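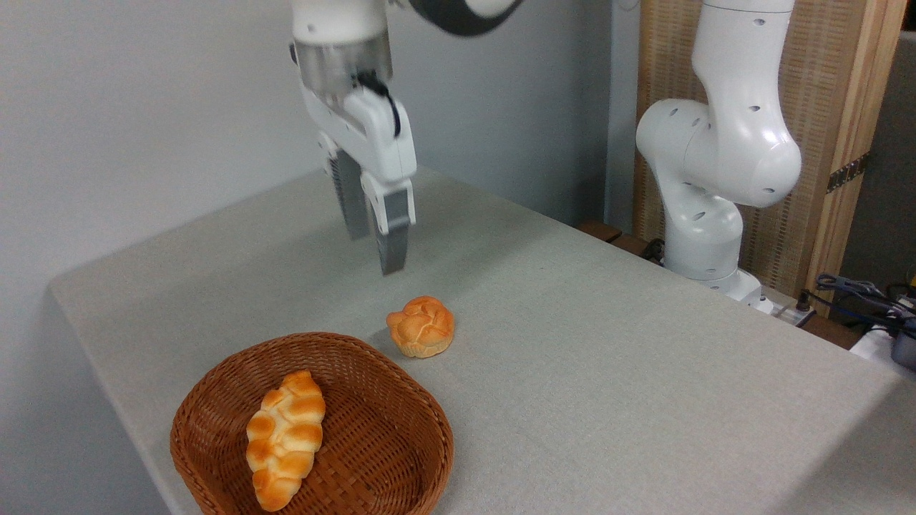

Knotted roll. Good colour on top, paler where the folds meet.

Bench book, September, started 6.40 am

The Bonis scale and the Chaturvedi scale are no longer on speaking terms. Put the 1,000 g brass weight on the Chaturvedi and it says 1,000. Put it on the Bonis and it says 958, very calmly, with the little green light on to show it has settled.

This explains August. It explains the stiff white dough, the tin loaves that came out big and tight, and the whole page in my handwriting accusing the new Flisura flour of drinking like a horse. I have put a line through that page but left it readable, as a lesson. Apologies to Flisura, who were sent a rather pompous email and replied with a very polite one.

For anyone weighing on the Bonis last month: flour went over, as the scale reads low. Water was fine because water gets weighed at the sink end on the Chaturvedi. So every dough was dry by the same amount and we all "corrected" it by feel and wrote down the recipe figure anyway. Please stop doing that. If you add a splash, write down the splash. Muireann Tully is the only person whose notes include the splash, and hers are in pencil on the back of an invoice.

Things tried on the Bonis, in order:
Turned it off and on.
Moved it off the wobbly end of the bench. Same.
Cleaned under the pan. Found a quantity of old semolina and a paper clip. Same reading without them, which was a blow.
New batteries. Brighter display, same wrong number.
Calibration routine from the leaflet. Wants a 2 kg weight. We own a 1 kg weight and a great deal of optimism. It showed an error and went back to 958.

Chun-yin says he can borrow a proper 2 kg weight from his brother-in-law's place. Until then there is tape over the Bonis display with NO written on it. Somebody had peeled it back by nine o'clock.

Dough, take one (everything on the Chaturvedi)

Plain white, Flisura strong, same sack as before. 1,000 g flour, water and salt as on the card, yeast as on the card, nothing by feel. Room was 22 when I started and I didn't look again, so make of that what you like. Mixed in the Zolari on slow, then a short burst on fast, at which point it walks towards the edge of the bench as it always has.

Came together much softer than anything from August. I had my hand on the flour bin before I remembered what this was all about. Left it alone. Twenty minutes' rest and a fold and it was perfectly well behaved, smooth, a bit of a wobble to it. Windowpane fine. I am forced to conclude that the card was right and has been right since whoever wrote it.

Proving: the airing cupboard is still full of Christmas tins so the dough went on the shelf over the fridge. Bit uneven, the back warmer than the front. Turned the tub once. Came up well over the line on the tub before eleven, quicker than I'd have guessed, and I nearly missed it arguing about batteries.

Shaping: split into two tins. One seam wandered. My fault, too much flour on the bench, which is a habit left over from last month when it didn't matter.

Baked together, middle shelf. Left-hand loaf browned first (that oven, always). Crumb is more open than August and doesn't go to gravel when you butter it. Crust thinner. Muireann ate the end of the good one and said "oh, that's bread," and I have decided to take that kindly.

Still to sort out:

The rye. August rye was weighed on both scales depending on who got there first, and the notes don't say which. I don't see how we rescue any of it. Start again with a clean page.

Salt and yeast go on the small scale, which has never been checked against anything. I'm a bit afraid to look. Chun-yin is going to look.

Put the brass weight back in its box after use. It was being a doorstop when I found it.

From now on the weight goes on each scale before the first batch and the reading gets written at the top of the page. Today: Chaturvedi 1,000. Bonis, see tape.

Stopped 3.15. Second tub in the fridge overnight, lid on, label says what it is for once.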